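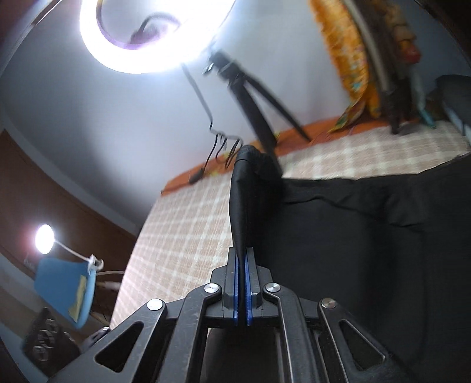 Su-chen Kwan wrote to say that her track casts go powdery at the edges after one winter in the garage, and she wanted to know what she should be coating them with.

My answer is nothing, at least at first. A plaster cast that powders was usually put away damp. Plaster feels hard long before it is dry all the way through, and a big cast, like the ones people bring back from the river bottoms below Jurville, can take 10 days indoors. Stand it on edge on a wire cooling rack so air gets to both faces, and turn it over every morning. Leave the dirt on until it is dry, then take it off with a soft toothbrush. Don't rinse a cast under the tap. You will lose the fine ridges, and with a print nobody can identify, the fine ridges are all you have to argue about.

If the cast is fully dry and still sheds, brush on one thin coat of white glue cut with water. Do the back first to see how it takes. Skip the front if you think you may ever want to make a mold from it.

Labels

Scratch the location and month into the back while the plaster is still soft. A nail works well. Paper tags come off, and masking tape leaves a brown stain after a few summers. I have a very nice cast from Furkthorpe with a tape stain and no name on it, and I could not tell you now who made it.

Storing casts

Keep them off concrete floors. A shelf on an inside wall is fine, and so is the bottom of a linen closet if the rest of the household agrees. Wrap each one in an old bath towel and stand it upright like a dinner plate. Newspaper is all right for a car ride, but the ink rubs off on plaster if it sits. Don't stack casts flat, even small ones.

Trail camera batteries

Take them out when the camera comes indoors. Every time. If one has leaked, put on rubber gloves and dab the contacts with a cotton swab dipped in white vinegar, then wipe with a clean damp swab and let the compartment dry open overnight. Rub the contacts lightly with a pencil eraser if they are still dull.

Rechargeables should be kept in sets and marked with a dot of nail polish, one color to a set. Lefteris Karamanlidis uses a letter in permanent marker, and that does the same job.
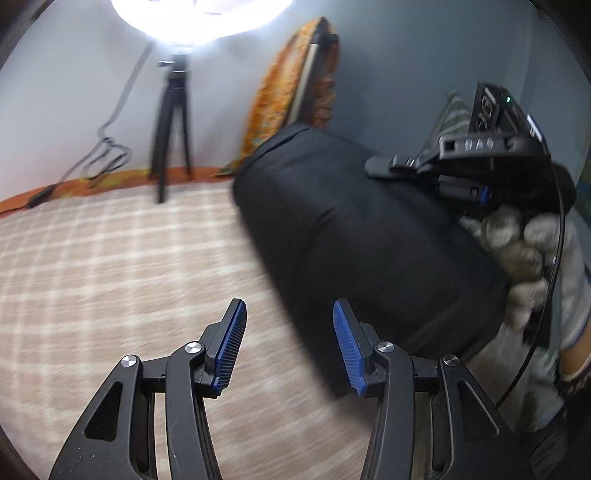 Memory cards are the other thing that piles up. Copy the whole card before you start looking through it, and don't delete from the card itself. I had roughly 2,000 pictures of one fern from last August, and it was tempting to clear them out as I went, but the only decent shot of the eyeshine was in the middle of them. Put the full cards in one pill organizer and the empty ones in another.

Getting the smell out of field clothes

Wood smoke and scent lure both hang on through an ordinary wash. Soak the clothes in cold water with 2 cups of white vinegar for an hour, wring them out, and then wash as usual without fabric softener. Dry outdoors if you can. Heat from the dryer will set the lure smell, so check with your nose before anything goes in there. Wax jackets should only be sponged down with cold water.

Boots: pull the insoles, stuff with newspaper, change the paper before bed. Keep them away from the heater or the soles will start to lift.

Hair samples

Use plain paper envelopes - the small coin kind are best. Plastic bags hold moisture and the sample molds. Handle hair with clean tweezers, seal the envelope with tape instead of licking it, and write on it before the hair goes in. Keep envelopes in a tin with a lid, away from the pets. Antigoni Papadakis lost a good sample to her own cat, or more exactly, she could no longer say which hairs were not the cat's.

Next month I will go over patching a canvas blind and how to quiet a squeaky thermos lid.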